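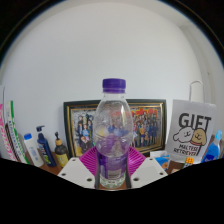
Spyros Panagiotou asked under the last post why I don't just script the grasp and be done. Fair. Scripting works till the bottle moves two inches. Showing by hand, you get all the messy approaches for free.

So, pick and place again today, bottle only. 34 demos kept, 7 binned. Mostly me going in too fast, wich the policy then copies.
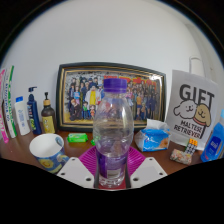

Slower close on the fingers helps. Also pausing before the lift. Skitaren run from December had no pauses and it shows.

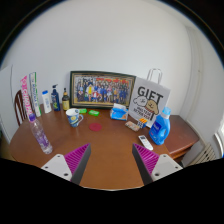

Training tonight, more tomorow if it converges.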